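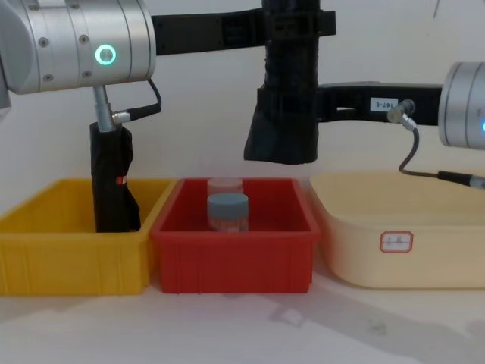

Elie Karam thinks I'm being unfair. His view, which he gave me before I had my coat off, is that people who write about automation budgets only ever interview the disappointed, and that a small shop with a patient owner can buy two arms, put them to work sorting small goods between bins, and come out ahead. He asked me to put that near the top. So there it is.

I would like to believe him. I've spent most of the spring reading quotes, and what strikes me is how little of the money in them goes to anything that moves. The arms get the glossy page. Then come the mounts, the grippers, the cabling, the software seat, the training days, the spare fingers, the second round of training days after the first person who was trained has left.

Karam works with Kuster, a packing and returns outfit in Cakstead that handles small items for other companies: jars, cups, bagged parts, things that come back in a box and need to go somewhere. Kuster has been weighing a two-arm sorting station since May. The vendor, Curik, offered a package it calls Plakden, and the first quote ran to six pages. Rahel Wieser keeps Kuster's books, and she read all six with a pencil.

"Page one is the price," she told me. "Pages two through six are the other price."

We are using cookies to improve your reading experience. Manage preferences | Accept all

Wieser's pencil marks are worth more than most of the white papers I've been sent. Next to "standard end-of-arm tooling" she wrote "standard for what?" Next to "integration support (initial)" she circled the word in parentheses. A line for floor preparation had no figure at all, just a dash, and she had drawn an arrow from the dash to the total at the bottom.

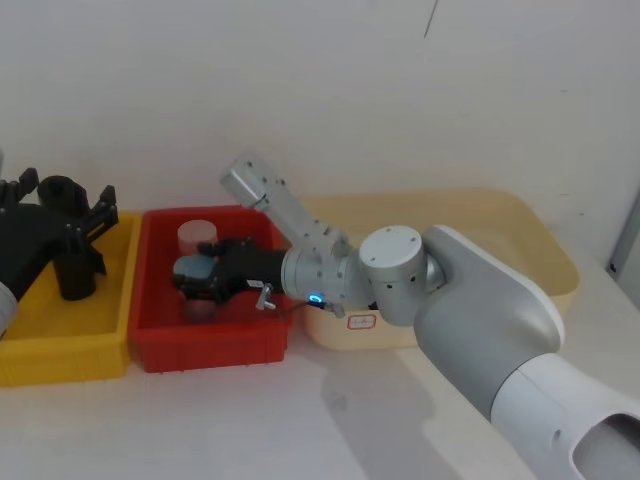
She also went after the throughput number, and here I think she was dead right. Curik's proposal says the station will handle 41 items an hour on mixed stock. It doesn't say which stock was mixed, who stood nearby, or how many of the 41 had to be done again. A person on Kuster's returns bench gets asked those questions at every review. The machine's number went into the proposal clean.

To be fair to Curik, the company didn't invent this habit. Everybody who sells equipment quotes the good hour. A buyer who has bought a forklift or a label printer knows to knock something off. The trouble with robot arms is that most first-time buyers have no idea how much to knock off, and the vendor's demo gives them no help. A demo is planned around objects the machine can already hold. The budget has to cover the ones it can't.

Karam's answer to this is that you start small. Three bins, a plain table, a short list of items, and you add to the list when the station has earned it. I have no quarrel with that as a way to learn. I do have a quarrel with it as a way to pay, when the small start costs the same as the big one. The Plakden price doesn't shrink with the item list. Kuster would pay for the full station and use a corner of it until somebody found the hours to teach it the rest.

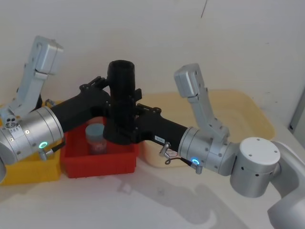
Both arms on one tube, with the bins lined up below.

Those hours are the line I'd look for first in any quote, and it's the one I almost never find. Somebody has to set out the parts, run the task, watch it, adjust it and run it again. At Kuster that somebody would come off the returns bench, where there is already a backlog. Wieser priced it at the regular wage. Karam says that's too gloomy and the work gets quicker as people learn the system. He may be right. His version of the spreadsheet has the time falling by half after the first quarter, and when I asked what the half was based on, he said experience. I asked whose. He said he'd get back to me.

Then there is the service plan. Curik wants 2,000 dollars a month, parts excluded. Wieser's note in the margin just says "per arm??" and she still hadn't had an answer in writing when we spoke. If it is per arm, the plan alone eats most of what the station was supposed to save, and the payback date slides off the right-hand side of her sheet. If it isn't, there's an argument to be had. I find it odd that a customer can get this far into a purchase without knowing which.

I asked Curik about all this. A spokesperson said that service terms depend on configuration and that customers should look at long-term value. I looked through the proposal again for a figure for long-term value. There's a chart with an arrow on it.
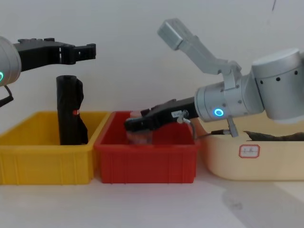 What to ask before you sign

Wieser let me copy down the questions she sent back with the quote. I've trimmed them a little.

Which items was the hourly figure measured on, and can we send you a box of ours?

Who pays when a gripper wears out, and how long is the wait for a new one?

Is the service plan priced per arm, per station or per site?

If we stop paying for the software, does the station still run?

How many of our staff hours are assumed in the payback estimate? Please show the line.

What can we return, and until when?

Curik has replied to two of them, the box and the returns. The box can be sent, at Kuster's expense. The return window starts on delivery and not on the day the thing is up and running, so a slow installation comes out of the customer's time. Wieser wants that changed before anything else gets discussed.

Karam still expects the order to go through. He has already measured the spot where the table would stand, next to the returns bench, and he's asked the electrician for a price. That price wasn't in the quote either.

214 shares | 37 comments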